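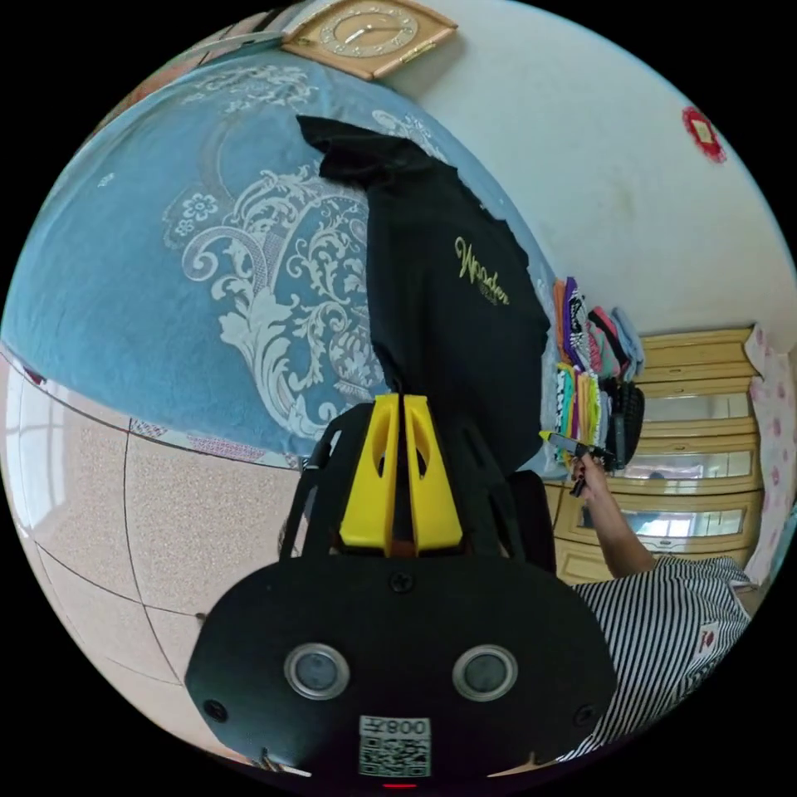 4.2 Do printed covers last longer?

The claim that patterned bedspreads and tablecloths outlive plain ones is repeated in most household guides we read, usually with no source. The Prastis survey is the one study that offers numbers. It covers 1,088 households, but only 700 said when they had bought their covers, and the buying dates came from memory. We are not convinced that this measures wear at all. It may only measure how long people put up with a stain they can't see.

Figure 1. Light blue bedspread with a white scrolling print.

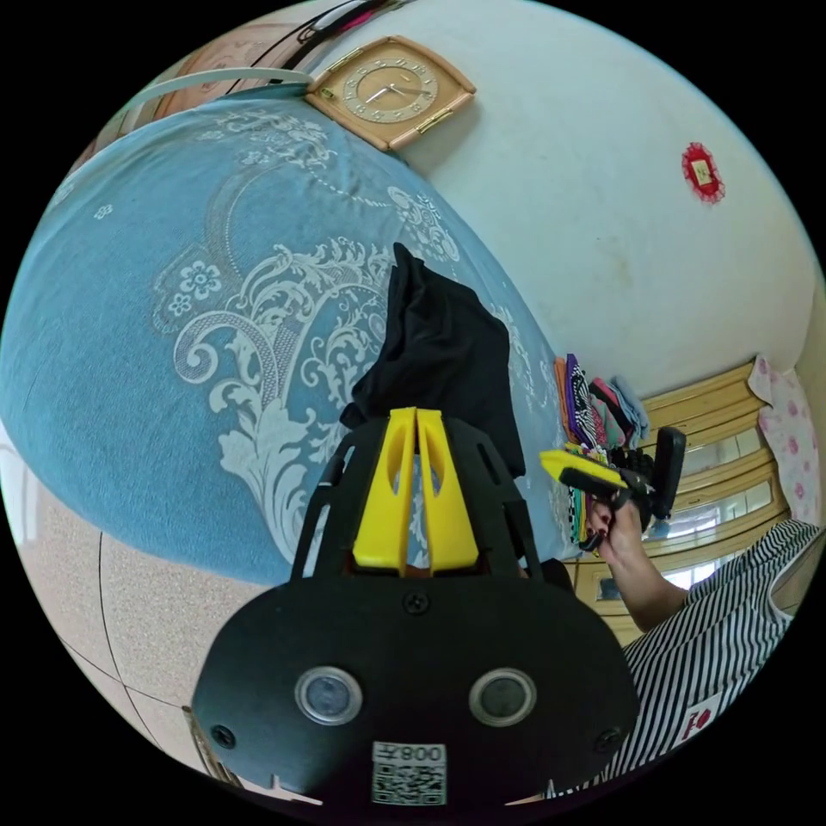

One respondent in our own sample wrote that she had kept a floral cover "long past the point where a white one would be rags" and saw no puzzle in it. Her answer fits both readings - tougher cloth, or a more forgiving eye - and so do most of the 122 answers we coded.

The Zein wash trial ought to settle the matter. It doesn't. Plain and printed cloths came from different mills, so any gap between them could be down to the yarn.
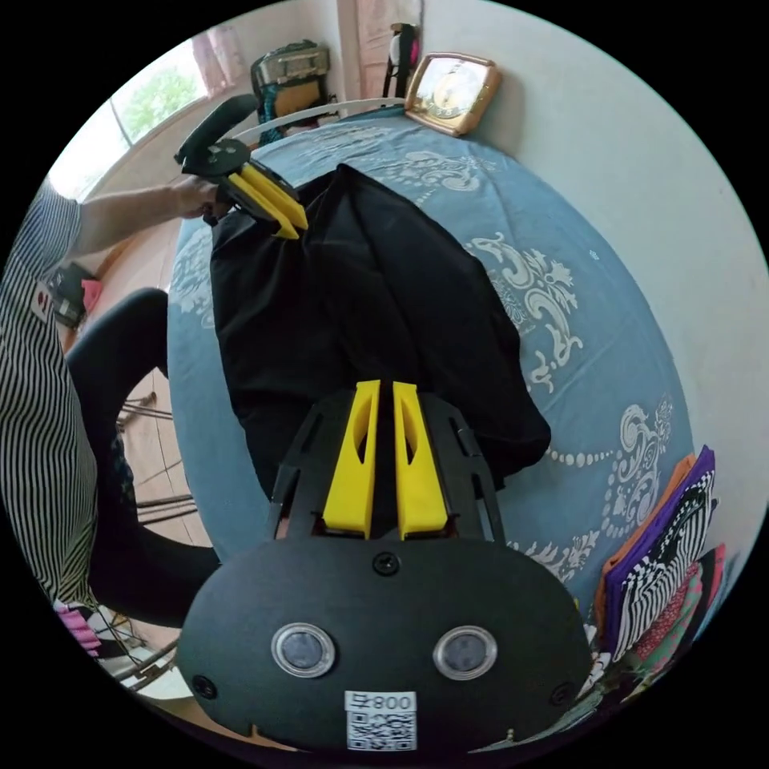

Jurkia Home Textiles Group
Section revised 2021-12-25

We went back to the 29 households in Skirnarance who still had both kinds of cover in use. Fading was easy to spot on the plain cloths. On the prints we often disagreed with each other, and a second round of scoring in February did not help much. 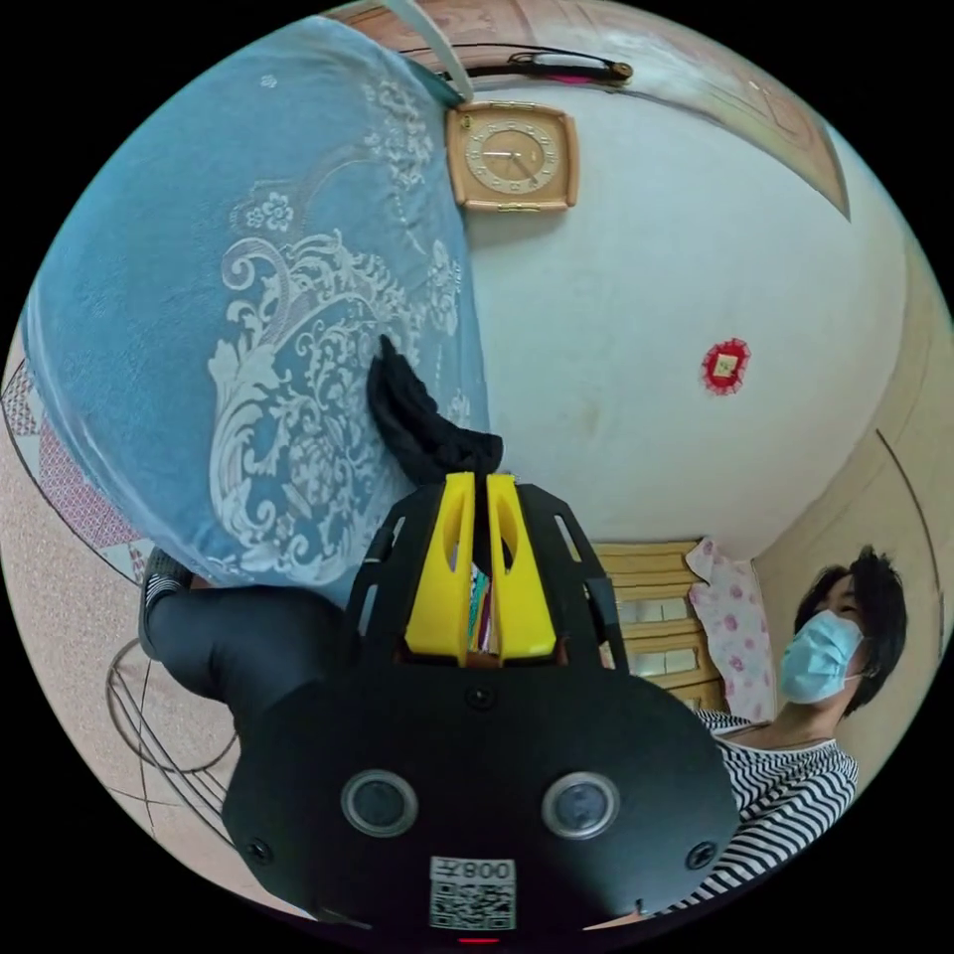
A reviewer objected that disagreement between scorers is a fault in the scoring and says nothing about the cloth. We accept the point, though it applies just as well to the earlier studies, none of which reports a second scorer. Until prints and plains are cut from the same base cloth, we would leave the claim out of buying advice.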